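Against the Drawer of Phone Stands

21/04/2020

A phone stand is a simple fixture. It holds a slab of glass at a readable angle and keeps it from sliding. Most homes need one per charging spot, and most end up with several that do the same job at slightly different angles. My position is that the surplus costs more in table area than it returns in convenience.

Footprint is the first problem. A round-base holder claims its full disc even when it carries no phone, and the arm sweeps a larger area than the base.

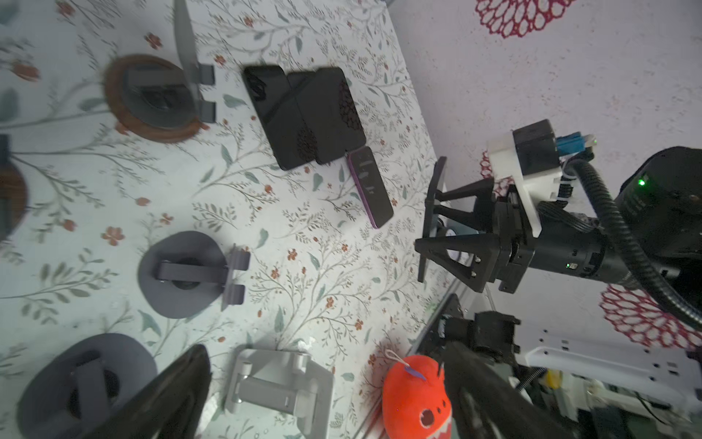 Folding is not storage

Makers such as Astulell and Esik sell the hinged stand as one that disappears when folded. It gets flatter, but the foot stays the same size. I kept a Flomness folding model for 8 months and collapsed it 5 times. The rest of the time it stood open, and the phone lay beside it.

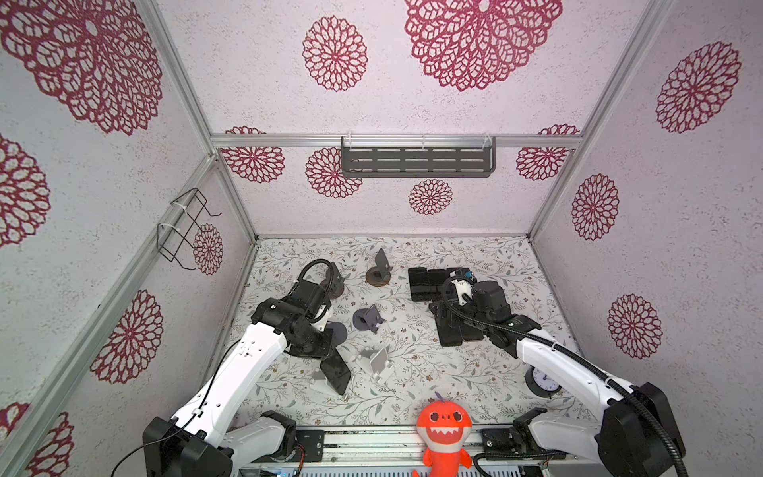
Vertical surfaces are underused in small work areas, and I would fill them before buying another organizer for the table. A wire basket on the side wall needs no drilling if there is something to tie it to; zip ties hold well enough for cables and a spare charger. A slotted metal shelf clipped to a rail does the same at the back — and the slots let you see what has been forgotten there.

The other half of the argument is the surface itself. I clear mine completely once a week and put back only what was used. A patterned covering hides scuffs and gray smudges until everything is off it, so the clearing doubles as an inspection.

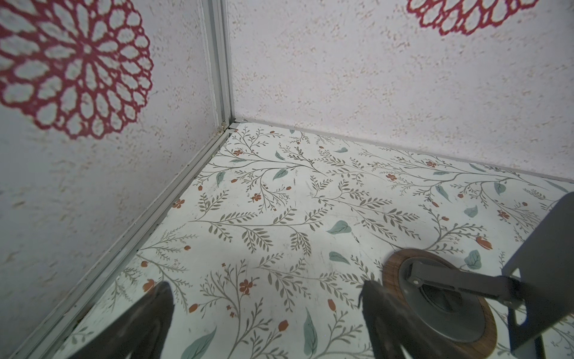

Leafy floor print with robot parts at the lower edge, back corner.

Corners collect dirt first, particularly where an edge rail meets a bracket. A dry brush handles the grooves. Sprays leave residue in them.

The usual objection is that two phones require two stands. They require two places. A phone can lie flat on a mat for most of the day, and only the one being read needs to be propped.

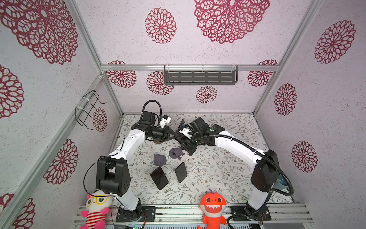

What I would keep

One heavy stand with a fixed angle. One folding stand, for travel only, stored in the bag. The Siddiqui disc base goes to whoever wants it.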